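June, half past nine in the evening

Home from Villisness at last with my shoes off and a pot of tea beside me, and I want to get today down before it slips away. I do love a do where the food is laid out so that people can wander up and help themselves - it takes all the stiffness out of a room, and even the Pelthorpe lot, who can be terribly shy, were chatting away to everyone from Brirkow before the first talk was over.

I had fretted over the numbers for weeks, of course. We put out 25 chairs and then had to go and find more, and I had visions of running short of everything. The bus from Petrenko was late as well, so for a while I stood there moving napkins from one end of the room to the other and back again, feeling rather foolish and very warm.

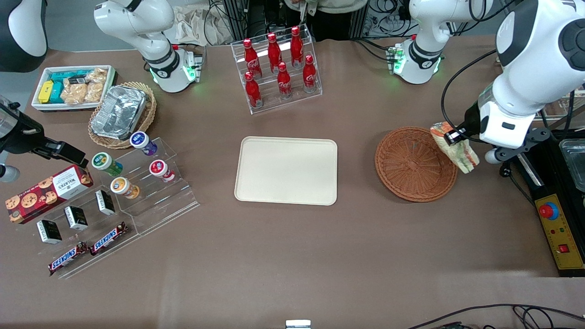
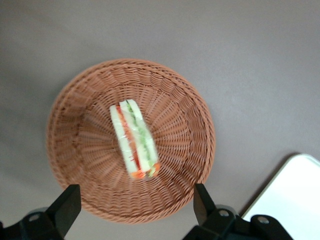
I have been turning over in my mind what to do for the autumn one, which I seem to have agreed to help with (my own fault, I never can say no over a cup of tea). I should like a little more proper food and fewer packets, though the biscuits are always welcome. The round woven baskets are certainly coming out again, as a sandwich looks so much nicer in one of those than on a plain plate, and I might line them with the blue checked cloths from Mum's drawer if the moths have left me any. Brown paper over the table again too - so easy to roll up at the end. I must ask at the market about bread, and find out whether the big urn can be mended. Bed now, and the washing can wait until the morning.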